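4 Arbeitstisch Zosisow in Betrieb nehmen

Stand: 30. März 2023

Dieser Abschnitt gilt für die Ausführung mit 300 cm Länge. Für die kurze Platte von Kinier lesen Sie bitte den Abschnitt 13. Der Tisch muss aufgebaut und ausgerichtet sein, alle Schrauben sind nachgezogen.

4.1 Platz aufteilen

Der Tisch hat zwei Bereiche. Hinten sitzt man und arbeitet am Rechner, vorn liegt das Übungsfeld. Beide Bereiche werden von derselben Seite mit Strom versorgt.

1. Tischplatte mit einem nebelfeuchten Tuch abwischen und trocknen lassen. Kein Scheuermittel verwenden.
2. Laptop am hinteren Ende aufstellen. Maus, Tastatur und Bildschirm kommen auf dieselbe Seite des Tisches.
3. Steckdosenleiste an eine Ecke legen, an der niemand die Arme ablegt.
4. Kleinteile, die gerade nicht gebraucht werden (Schachteln, Bauklötze, Dosen mit Deckel), vor die Tastatur oder hinter den Bildschirm stellen.
5. Ein einzelnes Teil zur Probe in die Mitte der Platte legen, am besten den Zauberwürfel. Vom Stuhl aus prüfen, ob es gut zu sehen ist.

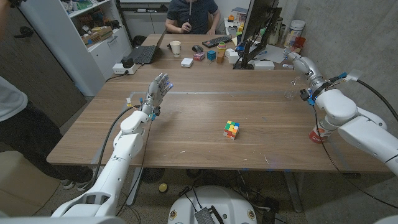
Abb. 4-1: Zauberwürfel nahe der Tischmitte, Rechnerplatz am hinteren Ende

Achtung: Getränke nur in Bechern mit festem Stand abstellen und nie direkt über der Steckdosenleiste. Nach dem Verschütten zuerst den Stecker ziehen, dann wischen.

Packungen, die in den nächsten Tagen nicht an der Reihe sind, gehören ins Regal an der Rückwand. Schwere Packungen nach unten.

4.2 Whiteboard und Greifzange

Das Whiteboard an der Wand dient für Notizen zum laufenden Aufbau. Formeln und Skizzen bleiben stehen, bis der Aufbau gewechselt wird. Wer Platz braucht, fragt vorher.

1. Neue Notizen mit Kürzel versehen.
2. Magnete nach Gebrauch an den unteren Rand zurücksetzen.
3. Teile, die hinter den Tisch gefallen sind, mit der Greifzange aufnehmen. Backen öffnen, Teil fassen, langsam anheben.
4. Die Zange nicht am Kabel oder am Monitorarm abstützen.

Hinweis: Glas immer von Hand aufheben. Die Backen haben keinen Belag und rutschen auf glatten Flächen ab. 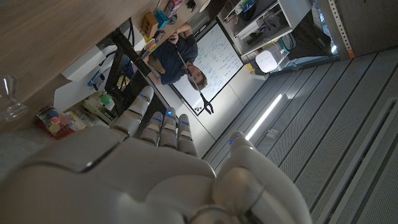
4.3 Übungsfeld abkleben

Das Feld wird mit grauem Gewebeband als Rechteck auf die Platte geklebt. In der Ausführung Disov ist es 119 cm breit, andere Maße sind möglich.

1. Ecken mit Bleistift anzeichnen.
2. Band zuerst an der langen Seite ansetzen und ohne Zug abrollen.
3. Enden an den Ecken überlappen lassen und fest andrücken.
4. Teile auslegen. Dosen stehen aufrecht, leichte Flaschen dürfen liegen. Verschlüsse vorher zudrehen.

Das Band spätestens im Juni erneuern, wenn der Tisch am Fenster steht. Altes Band flach abziehen, Klebereste mit Seifenlauge lösen. 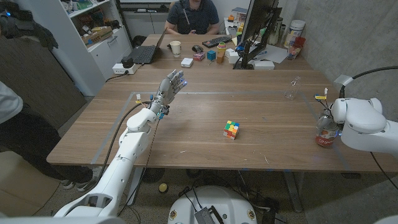 Raed Ghanem merkt dazu an, bei ihm habe sich das Band an den Ecken nach wenigen Wochen gelöst. Er schneide die Enden inzwischen schräg und lasse sie gar nicht mehr überlappen, das halte besser und man bleibe beim Wischen nicht hängen.

Beide Varianten sind zulässig. Bei schräg geschnittenen Enden muss die Platte vor dem Kleben fettfrei sein. Ersatzband führt Costigan unter Zubehör.

4.4 Tisch verlassen

1. Laptop zuklappen, Bildschirm ausschalten.
2. Becher wegräumen.
3. Teile aus dem Übungsfeld nehmen und zu den übrigen Kleinteilen stellen.

Fehlende Teile bitte an Fergal Phelan melden.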